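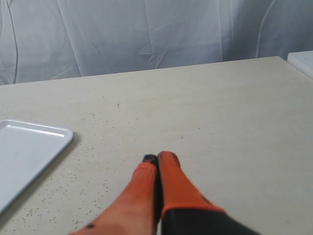 The back kitchen at Rerulthorpe, September

Quick page, will tidy it up later. Full size ones on request. Captions written late at night so sorry for any typos.

For those who haven't been out since last year, the back kitchen is the long room behind the house at Rerulthorpe. Used to be the egg room, back when there were Hisex hens out the back. Now it's bread, crackers, jam, seed saving, and whatever else needs a big flat surface and a floor that can be mopped.

The pale table
Beige top, matt finish, the one everyone ends up at. Great for rolling out on. Shows every crumb. Every single one. I used to think that was a fault and now I wouldn't swap it, you know straight away when it needs a wipe.

Crumbs
Seeded crackers do this. Dry brush first, then the damp cloth. If you go in with the cloth first you just push it all round in a paste and it dries on like grout.

Brush and pan
The soft brush lives on the hook by the door. Not the stiff one, the stiff one is for the step. Somebody keeps swapping them over.

Trays
Old ones from Boltum, bought as a lot when the bakery there shut. A bit warped but they sit flat once they're hot. Soak overnight, don't scour, the dark colour on the bottom is supposed to be there.

Tray liners
Cut to size in one go on a rainy arvo. 200 sheets, should get us through to Christmas. Kept in the flat drawer so they dont curl.

Cracker dough, first batch
Too wet. Rolled it anyway. Came out more like flatbread but it all got eaten with the soup.

Cracker dough, second batch
Much better. Less water, longer rest. Flour weighed this time instead of scooped. Rolled thin enough to see the table colour through it, nearly.

Seed mix
Sesame, linseed, a bit of poppy. Goes on before the last roll so it gets pressed in properly. It still falls off. See Crumbs.

Oven
The Boros. Runs hot at the back left corner so everything gets turned at the halfway mark. New door seal since last year and what a difference, the whole room used to cook along with the bread.

Cooling racks
Two deep, with the window open. Don't stack them while they're warm or the bottom lot goes soft. Learnt that one at Easter.

Tins
69 filled by the end of the week. Some went home with people before they were labelled, so if you've got a mystery tin, it's either rosemary or plain.

Labels
Hand written until the pen gave up, then pencil. Date on the bottom, flavour on the lid. Please leave them on when you bring the tin back, easier to soak off all together.

Shelf one
Flour, oats, sugar. All in the tall tubs now. We had moths in autumn and I'm not going through that again.

Shelf two
Jars. 107 clean with lids, plus a box without lids. If anyone has spare lids in the middle size please drop them in, the neighbours have already been raided.

Shelf three
Things that don't belong on shelves one or two. Didn't get to it.

The sink
Grey ring gone finally. Bicarb and a lot of elbow grease. Took the whole of a radio play and most of the news.

Floor
Mopped twice. First water was brown, second was only sort of brown. Chairs went out on the grass and got rained on, they're fine.

Windows
Outside done, inside done, then the sun came round and showed all the streaks so did the inside again.

Table again, end of the week
Brushed, wiped, dried with an old tea towel. It marks a bit if you let water sit so do dry it. Any dark specks that don't shift with the cloth, try a plastic scraper held nearly flat. Not a knife!! There are already a couple of nicks near the window end and I know who did them (me).

Tea
6 pm most nights, on the step, with the broken crackers. Broken ones taste better. Jam was last year's plum.

Still to do
Shelf three. Wax the drawer runners. Find the other oven mitt. Hang the racks properly, they're leaning for now. Check the tap washer, it's started dripping again. A second soft brush so the first one can have a rest.

More from the jam weekend going up when I've sorted them, there are a lot and half of them are of steam. If you want a copy of anything tell me the caption name, the numbers are all out of order since I moved the folder.

Back to galleries
Older: Seed drying, autumn
Newer: Plum jam (coming soon)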